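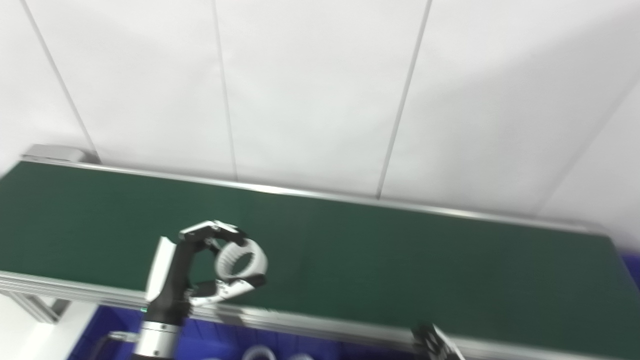

Die Bandgeschwindigkeit sei nie das Problem gewesen, sagt Povilas Rätsep, sondern der Abstand der Teile. Seit dem Umbau der Förderstrecke bei Melura werde jeder Ring einzeln aufgelegt, und die Stauungen am Übergabepunkt hätten deutlich abgenommen.

Melura hat die Strecke am 27/11/2023 in den Regelbetrieb übernommen. Sie ersetzt eine Rollenbahn, auf der sich leichte Ringe regelmäßig verkanteten. Das neue Band hat eine dunkelgrüne, matte Oberfläche und läuft zwischen Aluminiumprofilen. Die vordere Schiene ist genutet, sodass sich Anschläge und Sensorhalter ohne Bohren versetzen lassen. Geliefert wurde die Anlage von Dutel, die Steuerung stammt von Skovix.

Im Probebetrieb liefen 2.753 Ringe über das Band. Aussortiert wurden 197, überwiegend wegen Graten an der Innenkante. Drei Teile blieben am Bandende hängen; Dutel hat daraufhin den Spalt an der Umlenkung verkleinert. Die Auflage ist auf 300 Ringe pro Stunde ausgelegt.

Gayan Munshi hält die Einstellung der Bandspannung für den heikelsten Punkt der Wartung. Bei zu geringer Spannung wandere der Gurt zur hinteren Schiene und nutze sich dort an der Kante ab. Das Intervall für die Kontrolle steht noch nicht fest. Eine zweite Strecke gleicher Bauart ist für März im Werk Melnychuk vorgesehen, dort mit seitlicher Ausschleusung.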